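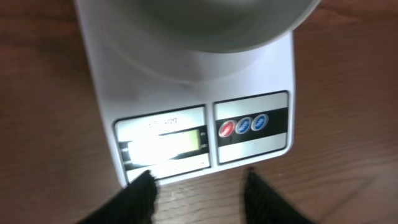

Lamus cell – maintenance and setup meeting
Minutes, September

Present: Shazia Malik (chair), Herrera (fingers and wrist), two operators from the early shift, one from the late shift, minutes by the bench tech
Apologies: Zenside, who sent written comments on the wrist camera cable
Start: 9:15 a.m.

1. Minutes of the last meeting
Accepted with one correction. The spare finger set is stored in the Forkport cabinet, second drawer, and has been there since the move. Whoever was looking for it on the late shift can stop looking.

2. Weighing station
Good progress all round, and Shazia wanted that written down first! The arm is now working on an ordinary kitchen scale with three round buttons, one red and two blue, with a large round bowl on the platform. Everybody likes this setup. It is cheap and easy to replace, and the operators can check a weight by hand with the same buttons the arm uses.

The main trouble is still glare on the display. When light falls across the window the wrist camera gets a white patch where the digits should be. The early shift tried turning the lamp toward the wall and found the readings came through much better, although the bench was then too dark for changing parts. Herrera suggested a small hood on the lamp. The late shift would like to try tilting the wrist a little before each reading, since that costs nothing but a new waypoint. We will try the tilt first and keep the hood in reserve.

Check weight: the 1000 g weight is to be put on by hand at the start of each shift and the result entered in the log. If it is off by more than 5 g, change the batteries in the scale and repeat. If it is still off, stop the weighing jobs and leave a note for Shazia.

3. Fingers
Long discussion, and a really enjoyable one. The black ribbed fingers grip bowls far better than the smooth set did, and the operators would be sorry to go back. The ribs do pick up flour and dust, though. Herrera passed around a used pair so that people could feel how the grip changes between a clean finger and a dirty one – the difference surprised most of the room.

Agreed cleaning: damp cloth along the ribs, then a dry one, at every shift change. No solvent. Look at the base of each finger for small cracks while you are there. After refitting, close the gripper on the test block and check that both tips meet it together. On one refit last month the right finger had been seated a hair low and the arm spent a whole morning nudging things sideways.

Cycle count on the current pair is nearly 2201. Herrera would like to run them on and see how they hold up. Agreed, with a check of the ribs at each cleaning.

4. Approach height at the bench
The fingertips come in low over the tabletop when the arm works at the front edge of the scale. The late shift reported a few light touches against the housing, enough to make a reading jump. No damage found. Two ideas came up:

– raise the approach waypoint and come down more slowly for the last stretch
– mark the scale's position on the table with tape, so that it goes back to the same place after cleaning

Both will be done. The tape is already cut. Shazia asked that the table height be measured again before anybody edits the waypoint; the setup sheet says 760 mm, but the leveling feet have been adjusted since that was written.

5. Wrist camera
Zenside's comments were read out. The cable should have a loose loop at the last joint and should not be tied down past it. Current routing is too tight when the wrist is fully turned. Herrera has already rerouted it on the spare wrist and it moves beautifully, so the same will be done on the working one.

Close views from the wrist camera are coming out soft on small lettering. An operator asked if this was focus or movement. Possibly both. We will take a set of readings with the arm held still for a moment before each one, then adjust the focus ring only if the lettering is still soft. Please wipe the lens before touching the ring.

6. Any other business
The early shift asked for a second bowl of the same size, so that one can be washed while the other is in use. Approved.

The laminated setup card has the old finger offsets on it. Take it down today. Herrera will print a new one once the waypoint has been changed.

Actions
Shazia Malik: order the second bowl, measure the table height
Herrera: cable on the working wrist, new setup card, lamp hood if needed
Early shift: tape marks, start the check weight log
Late shift: wrist tilt trial, new approach waypoint once the height is confirmed
Bench tech: send Zenside the minutes with a note on the cable

Meeting closed 10:20 a.m. Next meeting at the cell, same time, after the tilt trial.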